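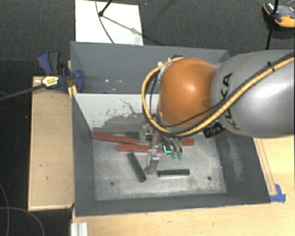
Attachment 1 to ticket 958: gray bin with inner partition, front and rear compartments.

Ticket 958
Site: Jutitz, sorting hall, station 45
Category: Containers and storage
Priority: 3
Opened by: Regula Schnyder
Status: Open, awaiting part

Reported condition
The partition in the large gray bin at station 45 has a thin, dark, branching line running across its pale face. There is also a large area of darker wear toward the lower right of the same face. The station requests a ruling on whether the bin may stay in service and whether the partition can be replaced on its own.

Entry 1, 8:20 a.m.
Ticket received and assigned to Container Services. The station was asked to wipe the partition with a damp cloth and report whether the line remained.

Entry 2, 10:05 a.m.
Station reports that the line did not wipe off. A fingernail drawn across it does not catch. The powdery streaks on the floor of the front compartment came away in part, but the scuffing underneath remains. Scuffing of this kind is accepted under the container standard and requires no action.

Entry 3, 1:40 p.m.
Partition pressed by hand from both compartments. No movement at the line and no sound. Provisional finding: surface mark, depth not established. The bin may remain in use for light parts only. Station staff are to check the line at each shift change and record any growth on the bin card.

Entry 4, 2:15 p.m.
Replacement partition requested from Grundovari, part 897. The supplier confirms that the partition is sold separately - the bin itself does not need to be exchanged. Delivery is expected in May.

Entry 5, 3:30 p.m.
Station asked whether the small white specks on the lower back surface of the rear compartment should be treated as damage. Please wipe the area and add the result to this ticket. No separate ticket is needed.

Outstanding
Result of the rear compartment check - station 45.
Delivery date for part 897 - Grundovari.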